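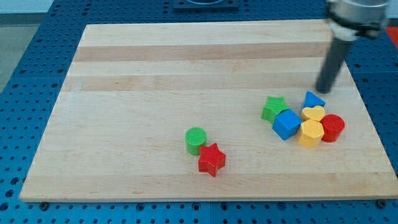 押せば動く。それだけのことに、どうして論文が要るのか。

そう言ったら、レムは椅子を回して私を見た。レミギウシュ・ヤクボフスキという名前を最後まで正しく発音できる人間はこの部屋に本人しかおらず、みんなレムと呼んでいた。

「押せば動く、が分かってるなら、どっちへ動くか言ってみてください」

彼は黄色いハートの横に棒の先を下ろした。コントローラーの画面では速度が絞ってある。私は右奥、と答えた。ハートは右奥へ行かず、くるりと半分回って、六角形の脇腹に丸みを預けて止まった。

「ほら」

「摩擦だろう」

「摩擦です。で、その摩擦係数は」

私は答えなかった。板の木目は横に走っていて、縦に押すのと横に押すのとでは手応えが違う、と前任者のノートには書いてあった。本当かどうかは知らない。ノートには同じ調子で、三月は静電気のせいで星が滑りにくい、とも書いてあったからだ。

私がここへ回されたのは評価のためだった。ヴァシレフスカという会社は倉庫の仕分けを請け負っていて、そこがプレルデンという計画ソフトを買うかどうか決めたがっている。言葉で指示を出すと、棒一本で積み木を押して並べる。赤い星を緑の円柱のそばへ。青い立方体を左へ。デモの動画は滑らかで、音楽がついていた。私は音楽のついたデモを信用しない。二十年この仕事をしてきて、音楽のついたデモに一度も得をさせてもらったことがない。

プレルデンの側から来ているのがトーン・フェルブルッヘンだった。背が高く、声が低く、失敗のことを必ず「興味深い挙動」と呼んだ。

「では始めましょうか」とトーンが言った。「指示は何でも構いません。自然な言葉でどうぞ」

「何でも」

「ええ、何でも」

私は紙を出した。前の晩に書いておいた指示が12行ある。トーンの眉が少し動いた。彼の用意してきた指示の一覧は、別の紙で、机の上に伏せてあった。

最初の行を打ち込んだ。赤い星を緑の円柱から離せ。

棒が降りてきて、星の先端の一つに触れ、手前へ押した。星は円柱から離れた。トーンは何も言わなかったが、何も言わないことで喜んでいた。

二行目。青い立方体を緑の星と赤い円柱のあいだに入れろ。

棒は長いこと宙で止まった。画面の隅に計画時間が出ていて、数字が増えていく。レムが小声で、候補を展開しすぎてるんだ、と言った。間にはすでに六角形とハートがいる。それをどかすのか、立方体のほうを回り込ませるのか、ソフトは決められずにいるらしかった。やがて棒が動き、立方体を押し、立方体は六角形を押し、六角形は赤い円柱を押し、円柱は板の縁まで行ってそこで止まった。

「配置としては、指示を満たしています」とトーンが言った。

「全部が右へずれただけだ」

「相対関係は満たしています。立方体は二つのあいだにあります」

画面には成功と出ていた。緑の字だった。

私はその字が気に入らなかった。誰がそれを成功と判定したのかと訊くと、プセオです、とレムが答えた。プセオというのは認識の部分で、上のカメラの絵から積み木の位置と種類を出し、ついでに指示が達成されたかどうかも採点する。

「採点してるのも同じ会社か」

「はい」

「同じ重みを使ってるのか」

レムはトーンを見た。トーンは窓のほうを見た。

「前段の特徴量は共有しています」とトーンは言った。「効率のためです」

つまり、見間違えた目で動かし、見間違えた目で丸をつける。そう言うと、トーンは、それは少し単純化しすぎた言い方だと言った。単純化はたしかにしている。私は紙の余白にそのまま書き留めた。

昼をまたいで続けた。五行目まで行ったところで、レムがサンドイッチを半分くれた。きゅうりが入っていた。

「あなたは最初から落とすつもりで来てるでしょう」と彼が言った。トーンは廊下で電話をしていて、ガラス越しに背中だけが見えた。

「落とすつもりはない」

「買わせるつもりもない」

「買わせるのは私の仕事じゃない」

「マドビーのときもそうでしたよね」

マドビーというのは倉庫の名前で、三年前に私が反対の報告書を書き、会社がそれでも導入して、結局うまく動いている場所だ。私の報告書は六十ページあって、いまでは誰かが新人に読ませているという。どういう目的で読ませているのかは訊いていない。

「あれは、うまくいくとは思わなかった」と私は言った。

「いまも思ってないんじゃないですか」

私はきゅうりを噛んだ。正直に言えば思っていない。あそこの箱は四角い。四角い箱だけが流れてくるあいだ、あれは動くだろう。

午後、ログを見せてもらった。トーンは少し渋ったが、契約書に書いてあると言うと出してきた。指示を一つ実行するたびに、認識の結果、選んだ押し方、予測した移動先、実際の移動先が一行ずつ並ぶ。この部屋で先週までに回した試行が127回分あった。成功率の欄はどこも立派だった。私は成功率を飛ばして、予測と実測の差だけを抜き出した。

抜き出すのにスクリプトを書かなければならず、そのあいだトーンはずっと後ろに立っていた。人に後ろに立たれると、私は括弧を閉じ忘れる。二度やった。

差は、ハートと星で大きかった。立方体では小さい。そこまでは誰でも思いつく。おかしいのは円柱だった。立てて置いてある円柱は、上から見れば丸で、どう押しても回転を気にしなくていい。いちばん楽なはずなのに、ときどき予測がまるで外れている。

「これは何だ」

レムが身を乗り出した。該当の行を開き、カメラの画像を呼び出した。

「……向きを推定してますね」

「丸いのに」

「丸いのに。上面の溝の模様を見て、角度を出してます」

ソフトは、どの方角を向いていようと変わらない円柱に向きを与え、その向きが変わると驚き、驚いた分だけ次の押し方を直していた。直したせいで外れる。外れたのでまた直す。試行の終わりには帳尻が合うこともあり、合えば緑の字が出る。

トーンが後ろで咳をした。

「興味深い挙動です」

「そうだな」と私は言った。皮肉のつもりだったが、そう聞こえたかどうか分からない。

「対称性の扱いは、次の版で入ります」

「次の版はいつだ」

「近いうちに」

レムが勝手に設定ファイルを開いていた。円柱の角度をゼロに固定する一行を書き足し、トーンのほうを振り返って、いいですか、と訊いた。訊いたときにはもう保存してあった。トーンは肩をすくめた。

残りの行を打ち込んだ。赤い円柱をハートの左へ。棒は降りてきて、ためらわずに円柱の右側へ回り、短く二度押して、それから奥へ回ってもう一度押した。円柱は私の思ったとおりの道ではなく、ハートの後ろを遠回りして左へ出た。ほかの積み木には触らなかった。

部屋が静かだった。空調の音がした。

「いまの、きれいでしたね」とレムが言った。

きれいだった。私はそれをどう書けばいいか分からず、予測誤差、小、と書いた。

そのあと続けて四つ成功し、次で失敗した。三角柱の角がハートのくぼみにはまり込んで、二つが一つの物のように動き出したのだ。プセオはそれを二つとも正しく見ていた。見ていながら、計画のほうは片方だけを押しているつもりで、くっついた二つを板の左まで連れて行った。トーンはその途中で止めようとして手を伸ばし、私は止めないでくれと言った。最後まで見たかった。棒は律儀に指示の場所まで三角柱を運び、おまけのハートを脇に置いて、引き上げた。

成功、と緑の字が出た。

私たちは三人とも、しばらく画面を見ていた。

「指示には、三角形を左へ、としか書いてありません」とトーンが言った。声に力はなかった。

「書いたのは私だ」

「ええ」

「ハートは動かすな、と書かなかったのも私だ」

トーンはうなずいて、それから椅子に座った。この日、彼が座ったのはそれが初めてだったと思う。彼は自分の一覧の紙を裏返して、表を私のほうへ向けた。指示は6行しかなかった。どれも一つの積み木を、何もない場所へ動かすものだった。

「これなら全部通ります」と彼は言った。「何度やっても」

「そうだろうな」

「倉庫では、たいていこういう指示しか出ません」

私は倉庫を思い浮かべた。マドビーの、四角い箱の列を。たしかに、たいていはそうだ。たいていではない日に電話が鳴るのは私の机なのだが、その電話はもう三年鳴っていない。

夕方、レムが積み木を戻すのを手伝った。どこへ戻すという決まりもなく、彼は適当に右へ寄せ、赤い星と緑の円柱だけを離して置いた。明日もやるのかと訊かれたので、やると答えた。指示をもっと書いてくる、と。

「今度は触るなって書きますか」

「いくつかには書く」

「いくつか?」

「全部に書いたら、向こうの書き方になる」

彼は分かったような顔をした。私のほうはあまり分かっていなかった。採点は別にやり直す必要がある。カメラをもう一台借りて、プセオと関係のない方法で位置を測り、緑の字と突き合わせる。それには5日かかる。トーンはそんなに滞在できないと言い、私は、それならレムに鍵を預けてもらうと言った。

上着を着てから、もう一度だけ棒を動かした。手動に切り替えて、黄色い六角形を奥へ押してみる。まっすぐ行くと思った。六角形は少し右に逸れた。

やり直した。今度は左に逸れた。

レムが電気を消しに来て、まだですか、と訊いた。私はもう一回だけだと言って、六角形を元のあたりへ戻した。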